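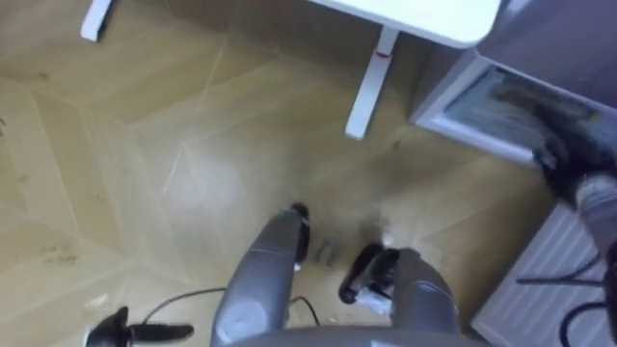 Happy new year, all! Our first chip story of 2026 comes from Gourlay, who say their Vokari processor goes into volume production in February, a little later than we'd all hoped (but still).

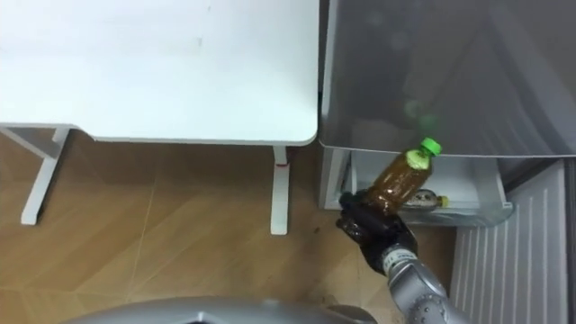 Gourlay say the new part draws 15% less power than the old Oltow, which should mean quieter mini PCs. Lovely news if, like me, you dream of a plain white desk with nothing humming on it! Boards start at £300, with 2 memory slots, and we hope to have one for testing soon. 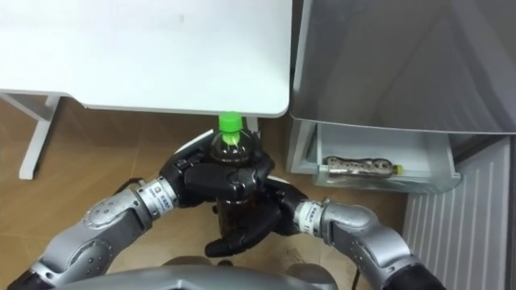 Two robot arms holding a green-capped bottle.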